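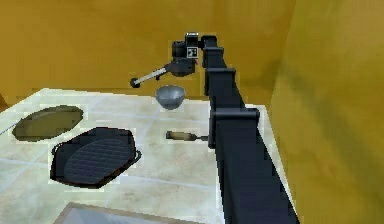

1. Introduction

This report is about hard water and the marks it leaves in the kitchen. When I moved to Jatthorpe, I was surprised by the white ring inside my kettle, because in my home town the water is soft and we do not know this problem. I wanted to learn where the ring comes from, what people do against it, and which method is the cheapest for a student.

2. What is limescale

Rain water passes through chalk and limestone and takes calcium with it. When the water is heated, or when it dries on a surface, the calcium stays behind as a hard white layer. It is not dangerous for health, but it makes the kettle slower and the taps ugly. Acid dissolves it. The same acid also attacks marble and some grout, so a method which is good for a kettle can be bad for the worktop next to it.

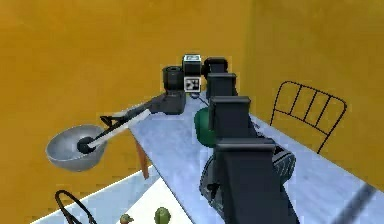

Fig. 1: Long worktop in pale marble.

3. Method

I made a short questionnaire and left it in the common room of Hallgrímsson House. I received 58 answers. The questions were about how often people remove limescale, what product they use, and if they ever damaged something with it.

After this I made a small test. I used old glass tiles on which I had dried tap water many times. I compared white vinegar mixed with the same amount of water, citric acid powder in warm water, and the ready product Femitz. Each liquid stayed on the tile for 6 minutes and then I rinsed it without rubbing.

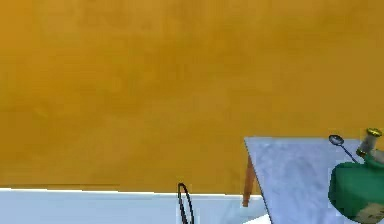 I repeated the whole test for 9 days, always in the evening, so that the room temperature would be similar. The tiles were compared by eye against a dark cloth. I know that weighing them would be more exact, but our scale was not fine enough.

4. Results

Citric acid gave the clearest glass on most days. Femitz was close to it but costs more. Vinegar was slower, and its smell stayed in the room until the next morning. In the questionnaire vinegar was still the most common answer. Only two persons wrote that they had damaged a stone surface, both with vinegar.

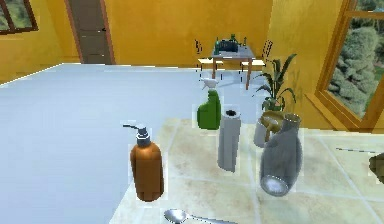 Fig. 2: Pump bottle, green spray bottle and paper towels on a tiled worktop.

5. Discussion

My test was done on glass only, so I cannot say how these liquids act on steel taps. For marble I would recommend only mild soap and a soft cloth, and to dry the surface after use. I also wanted to include the filter jug Flustard, but it arrived after the test had finished.

Related projects
- Tap water taste in Jatthorpe
- Does a lid save energy when boiling?
- Mould in bathrooms without windows
- Comparing washing powders at low temperature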